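April, kitchen cell, afternoon

Picked up the Darko grasp model where Abena Ankrah left it. Question for today is still the steel cup. Wrist-camera policy does fine on matte objects and gets worse on anything polished, and we want to know if that is the image encoder or the training mix.

Two checkpoints on the bench:

- **Kunach** – the old one, trained on the full set, no reflectance augmentation
- **Prindow** – same architecture, fine-tuned for 3,000 steps on 400 demos of shiny objects, highlights randomized

Same action head for both, same controller gains. Chunk length is 5 for both. I had it at 2 in the morning and the approach got jerky, so those logs are in the scrap folder and shouldn't be used for anything.

What I noticed with Kunach is that the predicted grasp point slides along the cup body as the wrist moves. Plotted over the approach it follows the brightest band in the crop pretty closely. Prindow's prediction stays put until the last part of the approach, then jumps toward the mouth. My guess is the rim is the only hard edge left once the body fills the crop. Abena thinks it's the crop itself and wants to pad it before we touch the data again. Fair, and cheaper to try.

Lights stay on for all of this – switching them off would make the cup easier and tell us nothing.

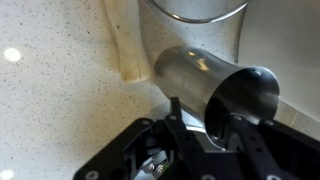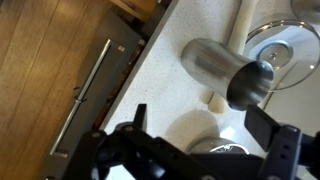 Steel cup in the first two, wrist camera. 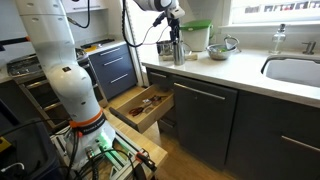
Calibration: redid hand-eye before the Prindow runs, since the old transform was from before the wrist cable got rerouted. Residual is lower than last time. Kunach runs used the old transform, so strictly the comparison isn't clean. Need to rerun Kunach with the new one before putting anything in the Jestow report.

Other things:

- Logger drops wrist images when the disk is syncing. Turned sync off during runs.
- Success label in the script only looks at finger width. A pinch on the rim passes as a grasp. Relabel by hand for now.
- Padded crop goes on its own branch, don't merge it into Darko yet.

Next: Kunach rerun, then padded crop on Prindow with the same start poses. If the jump toward the mouth goes away, Abena was right and the 400 demos can stay as they are.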